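Equipment planning, sorting cell - notes

June meeting, started 9:15. Last meeting's notes ok'd, no changes.

Budget. 362 left in the small parts line, has to last to end of quarter. Pendunus quote for the second arm still not in. Chase again. If nothing by month end we go with Windar, lead time is longer but they include the mount and cabling.

Gripping. Long talk. Suction vs two-finger for the block work. Suction cheaper up front, cups are a running cost. Yorath sells cups in packs, 400 for a year's supply at the rate we go thru them. Two-finger from Mornotel is nearly 600 before shipping. Agreed: stay as is on cell one, price both for cell two.

Table. Second perforated table wanted, same hole spacing as the first so boards can swap over. Check spacing before ordering, last time we guessed. Clamps and fasteners come out of small parts.

Blocks. Want a full spare set, same shapes and colors. Stars and cylinders first, hexagons can wait. Ask if the supplier does single shapes or only sets.
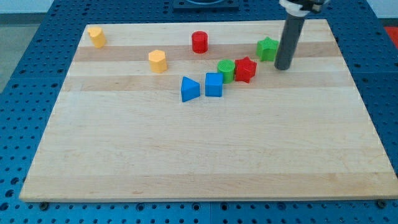
Boards. Wood is fine, keep it. One spare to be cut to the same size, cost it in-house before asking outside. Plastic board droped from the list.

Training. 9 hours on the Windar quote, seems a lot. Ask if it can be split over two visits.

Actions: chase Pendunus, table spacing, cup price in writing, spare board costing.

Closed 10:40. Next one in July, same room.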